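MEDIA RELEASE
For immediate release

Esura brings its overnight hair mask home to Australian bathrooms this June

After a good long while of stirring, sniffing, rinsing and starting again, Esura is very happy to announce that the Tustetti Overnight Hair Mask will be on shelves in June, in salons first and then through the Esura website and selected pharmacies. It is a leave-in treatment for dry, coloured and curly hair that goes on before bed and is washed out in the morning, and it comes in a 200 mL tub with a proper screw lid, so you can get your fingers right down to the last of it.

Those of you who have followed us from the beginning will know that we are a small company and that we don't bring things out very often. We started with one shampoo, made in batches small enough to carry, and for a long time that was all we sold. The conditioner came next, and then the curl cream that so many of you still write to us about (yes, it's staying, and no, we haven't changed the smell!). The mask makes four, and it has had more attention lavished on it than the other three put together.

The idea came from our customers. For years the question we heard most at market stalls and in the salons was whether you could leave the conditioner in overnight. We always said we'd rather you didn't, as it was made to be rinsed and can leave fine hair feeling flat and a bit waxy if it stays put for too long. But so many people asked, and so many cheerfully told us they were doing it anyway, that it seemed only polite to make something meant for the job.

What's in it

The mask is a soft, pale cream with a texture somewhere between whipped butter and yoghurt. It contains oat extract, shea butter, glycerine and a little macadamia oil, along with the less romantic ingredients that keep a cream from separating in a warm bathroom. There is no added colour. The scent is a light one, with chamomile and a touch of orange peel, and we have kept it deliberately faint because you will be lying next to it for the whole night, and so may somebody else.

We've also made an unscented version for those who prefer to have no perfume at all near their face. It costs the same, it comes in the same tub, and it has a white lid where the scented one has a green lid. Both are made without silicones. Please do read the full list on the label if you have allergies, and try a dab on the inside of your elbow the day before you use it for the first time, as you would with any new product.

Tried out by people with real bathrooms

Before settling on the final recipe we sent out sample jars to 970 customers who had put their hands up through our newsletter. They had all sorts of hair, from very fine and straight to thick and tightly curled, and they lived everywhere from humid Far North Queensland to the dry inland, where hair can feel like straw by the end of summer. We asked them to use the mask once a week for a month and then to tell us what they thought, in their own words and at whatever length they pleased.

They pleased to write quite a lot. We read every form, and some of them had a second page stapled on. The most common request was for a tub with a wider mouth, and you'll find that the finished tub is wider by a good thumb's width. A number of people with fine hair felt the first version was too heavy at the roots, so we cut back the shea butter and sent out a second round of jars. Several people wanted to know if it could be used on a beard. We hadn't thought of that, but we're told it works nicely, provided you keep it well away from your mouth.

"We were prepared for people to say they loved it or hated it, and what we got was page after page of really useful, friendly, practical advice," an Esura spokesperson said. "One tester kept a diary of how her hair behaved on the school run each morning, with weather notes. We changed the recipe because of that diary, and we are so grateful to her and to everyone else who took the trouble."

A word about the tub

The tub and lid are made for us by Zulex, who have been patient with us through more lid designs than we care to remember. It is a single kind of plastic all the way through, label included, so it can go into kerbside recycling in one piece once it has been rinsed. The ridges on the lid are deeper than usual, and that was done for wet or slippery hands and for anyone whose grip isn't what it once was.

We will be offering a refill pouch later in the year. We had hoped to have it ready for the launch, and we'd rather tell you plainly that it isn't, as the first pouches had a habit of tipping over. It'll come when it stands up by itself.

Where you'll find it

Baláž salons will have the mask first, from the opening week of June, and will keep it to themselves for a fortnight. We have worked with the Baláž stylists since our shampoo days, and they have been using the mask at the basin for months and passing on what they learn. If you book a cut or colour with them during that fortnight you'll be given a 40 mL travel tub to take home, while they last, and your stylist will happily show you how much to use for your length and thickness of hair. Most of us use far too much of everything, and it's a pleasure to be told you can make a tub last longer.

After that fortnight it will be available on our website and in 70 pharmacies, mostly in regional towns. The list of stockists will be on the website, and we'll add to it as more come on board. If your local chemist isn't on there and you would like it to be, the best thing you can do is ask at the counter. They do pass it on to us, and we do follow it up.

Shops and salons wanting to order for the first time are welcome to get in touch through the trade page. We keep our minimum order low, as we remember very well what it was like to be turned away by suppliers for being too little.

How to use it

Start with hair that is clean and either towel-dried or fully dry. Scoop out an amount the size of a macadamia for shoulder-length hair, a bit less for short hair and a bit more for long or very thick hair. Warm it between your palms, then work it through from the ends up, stopping at your ears. If you have curls, you can go higher, and many of our curly-haired testers took it nearly to the scalp with no trouble at all.

Comb it through with a wide-toothed comb and then give it ten minutes to settle before your head goes anywhere near a pillow. Plait it loosely, pin it up or tuck it under a soft cap or scarf, whichever you find most comfortable to sleep in. In the morning, rinse with warm water and shampoo once. You can skip the conditioner on mask days. Once a week is plenty for most people, and once a fortnight will do for hair that is only a little dry.

Samples and further information

Sample tubs in both versions are available to beauty writers and editors on request, along with the full ingredient list and product photographs on a plain background. Please let us know whether you'd like scented or unscented, and give us a street address, as the courier won't leave parcels at a post office box. Our little office is open from 9 am to 4 pm on working days, and we try to answer every message by the end of the next one. 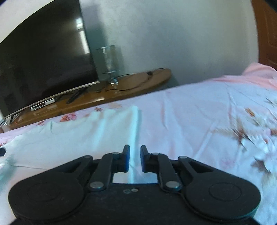 The question we expect to be asked most about the Tustetti mask is whether it will mark the bedding, as our testers asked it over and over, and we took it seriously enough to wash a great many pillowcases. Used in the amounts given above, with hair tied up or covered, very little comes off, and what does come off should go in an ordinary warm wash. We'd still suggest an old pillowcase or a towel for your first night or two until you know how much your hair drinks up, particularly if your bed is made up with something pale and pretty, like a floral sheet in soft pink and lavender, that you'd be sorry to see with an oily patch. Should you find one anyway, dab on a drop of dishwashing liquid, leave it for a quarter of an hour and wash as usual. Our customer care team has a longer sheet of laundry tips, put together from the testers' own suggestions, and will gladly send it to anyone who asks.

Media and trade enquiries: please use the contact form on the Esura website and choose "Press" or "Trade" from the list.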